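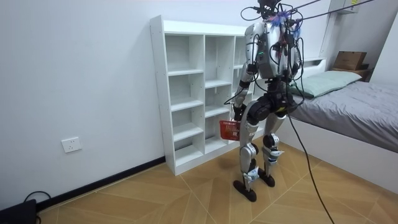 Batting question for the hand quilters! I'm finally ready to sandwich my 62 inch lap quilt (a Deda pattern, all flying geese, started last October) and I can't decide between wool and cotton. I've been clearing sewing things out of the bedroom so I can baste on the floor, and a small red plastic basket like the one by the shelves is all I'm allowing myself for thread and thimbles. I've only ever used cotton, and my needle fights me the whole way. Is wool really easier, and will it wash?
Posted by geesegoingsouth

Wool, wool, wool! I went over to it 8 quilts ago and my poor thumbs are so grateful. The needle glides through and you get that lovely puff between the lines. Do read the wrapper, though, as some can be machine washed and some can't (mine goes in cold on gentle, then dries flat over the guest bed). Baste it closely, every 3 inches or so, and let it relax overnight out of the bag first.
Posted by Amaral Patchwork

cotton is fine if you get a thin one. what size needle are you using
Posted by radport_stitcher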